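Retail Basics, Evening Section
Handout 4: Folding on a Table

Bring this with you on Saturday. Same room as before, 2955, the one with the drinks shelves along the back. Please leave the bottles where they are, we need them in order for the stock rotation class after ours!

Last week was hanging stock, which most of you had done before. Folding is the one everybody thinks they know already, and then I hand out a soft gray top and the whole room goes quiet. I learned on a job at Rustico, which sold mostly heavy knits, and I was so slow the first month that they kept moving me to the register. So if your stack looks like a laundry pile after the first go, you're in good company.

1. Before you fold anything

Clear the table and wipe it down. I like a white table for this (ours is white, with rounded corners) because lint and loose threads show up right away, and because you can see the outline of a gray garment against it. On a dark table I lose the sleeves all the time.

Then find out what you've got. Nine times out of ten the garment lands on the table in a heap, and people start tugging at whatever edge is nearest. Don't. Pick up a small bit of the fabric first, just a pinch, and lift it into a little tent. You'll feel if you have one layer or two, and the folds around it will start to tell you which way the cloth wants to go. If it's one layer, let go and try a bit farther over. If it's two, you're probably through the body, and you can walk your grip along until you come to a seam or a hem.

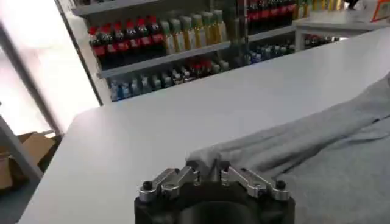 2. Laying it flat

Once you have a seam, follow it to a corner. Get both shoulders, or both ends of the hem, and lay the thing face down. Now smooth from the middle outward with the flat of your hand. Not hard! Knit fabric stretches when you push it, and you'll end up folding a shape that shrinks back on you ten minutes later.

Long diagonal creases mean the garment is twisted. You can stroke those all evening and they'll come right back. Lift the hem, give it a small shake, set it down again.

And check the edges. If part of it is hanging off the table, slide the whole piece in before you go any further, or the weight will pull your fold crooked.

3. The fold itself

The one I teach is the Fetedcombe fold. That's just what we called it at the store where I picked it up, so don't go looking for it in a book.

Sides in first, each about a quarter of the width, with the sleeves laid straight down along the body. Then bring the hem up to a little below the collar. Then fold once more, bottom to top, and turn it over. You want something close to square. On bigger sizes you'll need an extra turn, which makes it thick, and thick folds slump, so put those at the bottom of the pile.

Folding boards: I have 11 of the plastic Wodix ones in the cupboard, so you'll share. Use one for your first few and then put it away. A board gives you the width, but it won't teach your hands anything, and plenty of stores don't have one anyway.

4. Checking your work

Step back from the table and look at the layers from the side. A flap sticking out underneath is the most common fault by a mile, and it nearly always comes from the second fold, where the hem went up a little off center. One offset layer on a practice piece is fine with me. On a display table it'll bother you every time you walk past, so open the last turn, nudge the lower layer in and close it again. You don't have to start over.

Creases across the top are a different matter. Those you can usually smooth out with one pass of the forearm. Tags should be tucked in unless your store wants them showing, and it's worth asking on day one (Lagman wanted every tag out on the right, and I spent a whole morning redoing a table because I hadn't asked). 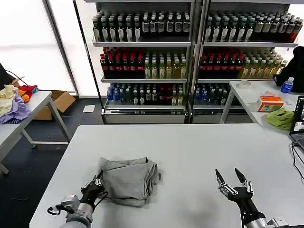

One person in the afternoon section wrote to me that she gets a much squarer stack if she folds the hem up first and brings the sides in last, and she wondered why I teach it the other way around. Fair question! I tried hers on a few pieces at home and it does come out square, but the collar ended up off center on me more often than I liked. With thin tops I'd say go ahead and use it. With heavier knits I'm sticking with sides first until somebody shows me a neater one.

5. For Saturday

Practice on whatever you've got at home, towels don't count. Do the same garment over and over instead of working through your whole closet, you'll notice more that way.

Wear sleeves you can push up, and take off chunky rings or bracelets (they snag). We'll do pairs work for the first half and then build a display stack together. If you borrowed a Wodix board last week, I'd love to have it back.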